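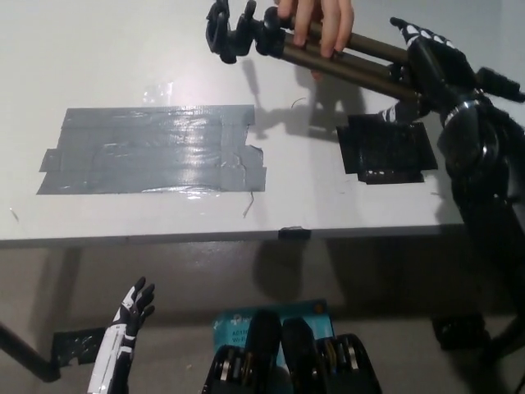 Tripod handover, robot's right hand on the legs, person's hand up by the head.

From: Junhao Xue
To: teleop-users list
Subject: Re: [teleop-users] Handovers – who lets go first?

Hi all,

So glad somebody brought this up, because handovers are all I've been working on since October and I love them! Quoting the part I want to answer:

> We have started recording person-to-robot handovers at Sperling and the
> demos are a mess. Our operator closes the hand, the person keeps holding
> on, then both of them let go at once or both of them pull. Do you script
> the person's side? And do you give them a signal? We have been using
> small boxes so far and want to move on to something more awkward.
> Also, what do you do with the hand that has no job?

Awkward objects, yes please. We went from boxes to a folded tripod and it was the best change we made all year. It's long, the weight sits up at the head, and there are plenty of bad places to grab it. In the shot at the top the person has the legs just behind the head and the robot has closed on the lower ends, so there's a good stretch of leg between the two grips. That spacing matters a lot to us. When the two grips got close together, our operators slowed to a crawl for fear of pinching someone, and the policy learned the crawl too.

On who lets go first: the person does, always, but only after feeling a small tug. The operator closes, waits a beat, then pulls back very slightly. The person opens their fingers when they feel it. We tried a spoken "okay" before that and I'd steer you away from it. People started letting go when they expected the word, and the robot can't hear it anyway, so the timing in the recordings had no cause it could learn from. With the tug, the cue is in the arm data.

We don't script the person beyond that. Different heights, different angles, head of the tripod to the left or the right, whatever they feel like. We have 627 demos with the tripod now, from 5 operators, and the variety on the human side seems to help much more than extra takes from the same pair.

The free hand: park it open and leave it there. Our early sets had the left hand drifting all over, since the operator was thinking about the right one, and the trained policy copied every wobble. Now the operator sets the left hand first, fingers spread, and then forgets about it. We threw out 33 takes where it wandered toward the object.

Two smaller things. Watch your shadows – with overhead light, the hand and the object throw a big dark shape on a white table, and our first policy got very interested in it. Moving the lights between sessions cured most of that. And run the Flotodow replay before you keep a take, at half speed. Late releases that look fine live are really easy to spot there.

I haven't tried any of this with Dalilum's glove setup, only with our own controllers, so if anyone has, please tell me whether the tug comes through to the operator. I'd guess it's harder to keep it small.

Happy to send the operator notes to anyone who wants them, they're 2 pages and not pretty. And to the original poster: try the tripod! I'd love to hear how the first batch goes.

Junhao
Zundmont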